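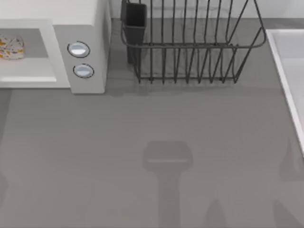 Fig. 5.1 Simulated kitchen counter from overhead: microwave, dish rack, sink. The arms show only as shadows.

Chapter 5
Showing the Robot: Teleoperation

Chapter 4 was hand guiding — grab the arm, move it, record. Fine for one arm. With two you run out of hands. So now, remote control. One leader handle per arm, the operator watching a screen.

We use the Prenel kitchen throughout. Gervasio Pereyra's first set there had 33 demonstrations; Valentina Gallardo threw out 10 of them. Too many pauses, mostly. Section 5.2 goes thru her rules for what to keep.

Before reading on: look at Fig. 5.1 again. Where is the gripper? Work it out from the shadow, then write down your guess. You will need it in Exercise 5.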